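13 May 2022

Up at six to get the licensing forms in before work. The society wants a separate line for every song we play in public, even the ones we wrote ourselves. Our set list for Barkville has 11 songs on it. Two are covers, so those go on the other form. I had the wrong work number for "Pledton" on the first try and had to start the page over.

The royalty statement came in the noon mail. $15.26 for the quarter, which I first read as 1526 and got excited. Most of it is from the Grokby radio station playing the slow one late at night. The campus show in the fall isn't on there at all. I wrote to ask about it and got an automatic reply with a ticket number ending in 682. They say to allow until August for missing performances.
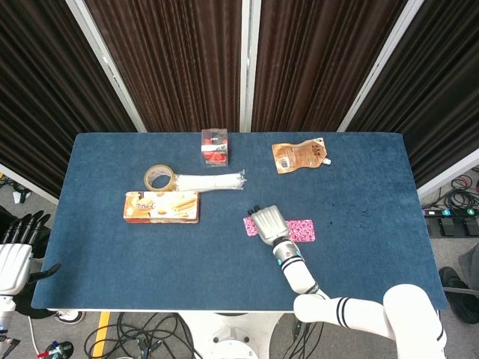 *Blue mat on the table, screens up behind.*

Spent the afternoon on the split sheet for the new songs. We agreed on equal shares in the car last month, but it was never put on paper, and the form won't go through without signatures from all of us. The bass player wants the bridge on "Hồ" counted separately. I don't mind. I put down what he asked for and left the date blank until we are all in one room.

Called the campus office about the workshop. They can give us the small hall but not the piano. I said we'd bring the keyboard. Need to find the long power cord and check whether the stand still locks.

Leftover rice for dinner. Played through the second verse a few times and changed one chord. Bed by eleven.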